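When a Robot Comes to Work in the Kitchen

Robots have jobs now. Some of those jobs are in kitchens.

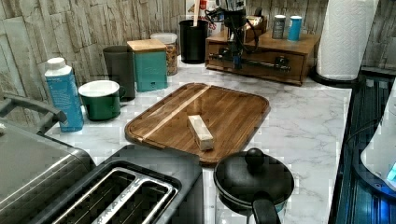
Sewwandi Hettiarachchi wants to know whether a robot that can lift a piece of wood can also make her a grilled cheese sandwich, and if not, what is taking it so long. Fair question, Sewwandi. It takes so long because picking things up is hard. You learned to do it as a baby, mostly by dropping spoons on the floor while a grown-up picked them up again. A robot arm has to learn it too, and it doesn't even get applesauce.

Think about a small wooden block on a cutting board. You see it, you grab it, you're done. The robot has to work out where the block is, which way it's turned, how far to reach and how hard to squeeze. Then there is everything else on a kitchen counter: a toaster, a mug, a glass jar. A robot has no natural fear of knocking over a glass jar. Somebody has to teach it to be careful.

So what happens to the people who work there?

At Prasano, a company that makes packed lunches, four people used to spend the whole morning putting lids on boxes. Box, lid, box, lid, until lunchtime, when they got to open a box of their own. Last June the company got two robot arms to do the lids. The arms are good at lids. They don't get bored, and they never sing while they work, though opinions differ on whether that's an improvement.

Afroza Weerasinghe did lids for seven years. Now she looks after the arms. She shows them new box sizes, wipes off the soup, and presses the big red stop button when one of them tries to put a lid on a lid. She had to go to classes to learn all this, with homework. She says her wrists feel better and her brain is more tired.

Gayan Debnath moved to the soup table, where tasting is part of the job. Robots can't taste soup, so he feels pretty safe for now. One of the other lid people didn't want to work with machines and found a job at a bakery. Not every change feels like a present to the person who gets it, even when the boss has put up balloons.

There is also less talking in the lid room these days. Afroza misses that part. She has started saying good morning to the arms, and so far they haven't answered.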